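3.2 Grocery Items and Closures

The second part of the project looked at how packaged groceries are arranged in an open basket and how the closures on small drink bottles are laid out. The work was done at the Mudgway annex by Reshma Mabaso and me, with Glenys Fairweather as supervisor. The item list was taken from the Plulteo household set, which has 216 entries. Most of these are boxes and cans and were covered in section 3.1.

Bottles were treated as a separate group. A box or can goes into a basket closed and can be set down on any stable face. A bottle with a screw cap has a narrow end and a wide end, and thin walls give under side pressure. We recorded three properties for each bottle: body stiffness, cap diameter, and whether a retaining ring stays on the neck. Bottles were held on their sides for the cap work, with the cap end left clear.

The basket was placed at the back left of the table. Heavy items went in first. Round produce was put between rigid containers so that it could not roll, and soft packages went against the side wall. Snack bags were left out of the basket until the end — they crush easily and take up more room than their weight suggests.
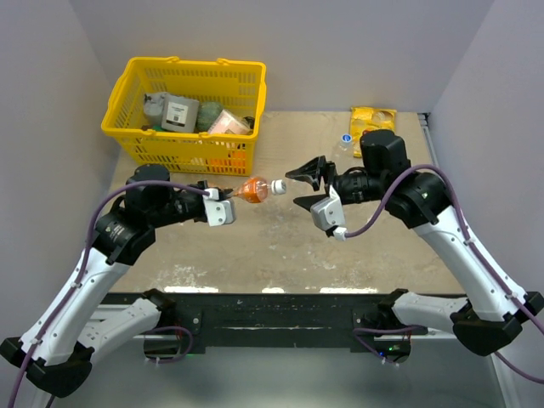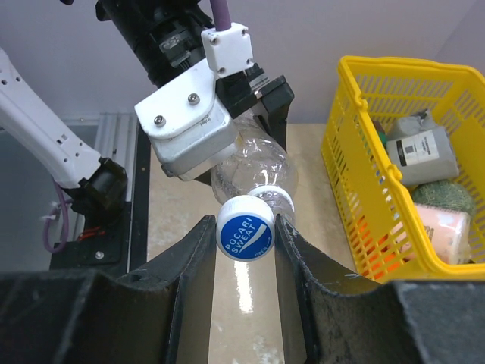 Figure 7. Bottles held horizontally by the body, cap end free in the first picture, between two black gripper fingers in the second. First picture: orange bottle with white cap, yellow basket at upper left. Second picture: clear bottle with blue-and-white cap marked POCARI SWEAT.

Clear bottles were harder to judge than colored ones. The table color shows through the wall, and the edge of the body is easy to lose against reflections. The cap was used as the reference point for this reason. Where a cap carried printing, we also noted the direction of the text, which gives a simple mark for measuring rotation.

The notes for this part fill 1,368 rows in the Stunarbridge log. Of these, 80 rows had no cap diameter entered and were left out of Table 4. Two bottle types were listed twice under different names and have been merged. The merged list is in Appendix B, sorted by cap diameter, with body stiffness in the last column.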